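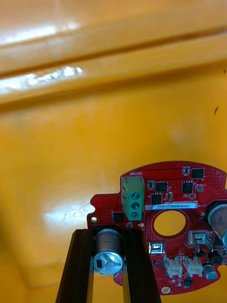

Crónica (muy tardía) de la subida de Tolla

27/10/2025

Pues sí, la subida fue en septiembre y yo escribiendo ahora. Perdón a los que me habéis preguntado por correo, que habéis sido más de los que esperaba, y gracias a Hermine Camenzind por insistir hasta ponerse pesada (con cariño, Hermine). Tenía el cuaderno de notas lleno de garabatos y me ha costado descifrarlo.

Para quien no la conozca: Tolla es una subida corta, estrechita, con 13 curvas y un asfalto que cambia tres veces de color antes de la meta. Abajo es bueno, en el bosque está lleno de parches y arriba, pasada la ermita, agarra tanto que los que llevan goma blanda se relamen. Este año yo iba solo a mirar, con la silla plegable y un bocadillo de tortilla, después de que mi caja de cambios dijera basta en julio. Ya os lloré bastante en otra entrada.

Me puse en la horquilla de la fuente, mi sitio de siempre. Se ve venir el coche desde lejos, se oye la reducción, y luego lo tienes delante derrapando un poquito si el piloto va alegre. Wian Botha iba muy alegre. En la primera manga entró tan pasado que el comisario que tenía al lado ya estaba levantando la bandera, y el tío lo sacó de allí como si nada, con una rueda en la cuneta y acelerando. Qué aplauso se llevó!
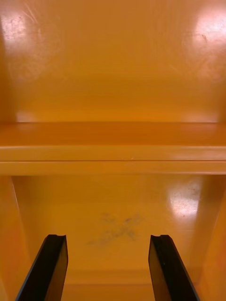 Naranja, mucho brillo y unos cuantos arañazos.

Lo de Brigitta Danzer es otra historia. Ella no derrapa, no hace ruido de más, pasa por la horquilla y piensas que va despacio... y luego miras el tiempo y te quieres morir. Lleva el mismo coche desde que la conozco, con el dorsal 579, que lo pide cada año y cada año se lo dan. Le pregunté si había tocado algo de suspensión, porque la vi mucho más plana en el apoyo de izquierdas, y me dijo que había quitado precarga y ya está. No me lo creo del todo, pero bueno.

Segunda manga: niebla arriba. Media hora parados, todo el mundo mirando al cielo y Beat Lanz repartiendo café de un termo enorme. Cuando se reanudó, el asfalto del bosque estaba húmedo y los tiempos se fueron al garete para todos menos para Gangadharan Thampi, que había montado mixtas por pura desconfianza y se puso primero. La cara que traía al bajar era para enmarcarla.

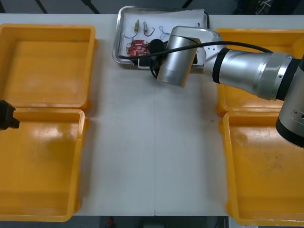 La tercera y definitiva

Con el sol fuera otra vez, Thampi tuvo que cambiar de ruedas a toda prisa y salió con presiones puestas a ojo. Se le notó. En la horquilla se le fue el morro, corrigió bien, pero ahí ya se deja uno la carrera. Botha, en cambio, hizo la manga limpia que yo le llevo pidiendo desde que lo vi correr en Derwood. Ni una rueda fuera. Y aun así no le bastó, porque Brigitta volvió a pasar sin que pareciera que pasaba y se llevó la subida.

Bajé andando al parque cerrado para ver la entrega, que fue cortita y con la megafonía fallando, como manda la tradición.

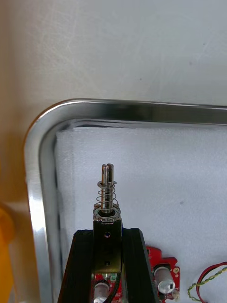
Estuve un buen rato charlando con Beat, que anda pensando en dejar el coche cerrado y pasarse a un monoplaza pequeño. Le dije que está loco y que me lo deje probar, las dos cosas. En Skistine ya hay unos cuantos así y los tiempos que hacen dan miedo, aunque a mí me sigue gustando más ver un turismo viejo retorcerse en una curva lenta. Cosas de la edad.

De mi caja: sigue desmontada. Me falta un sincro de segunda y me da que no la cierro hasta Navidad. Si alguien tiene uno en buen estado, que me escriba, voy a buscarlo donde sea. Y los tiempos completos los subo en cuanto Hermine me pase la hoja, que la mía se mojó con el café.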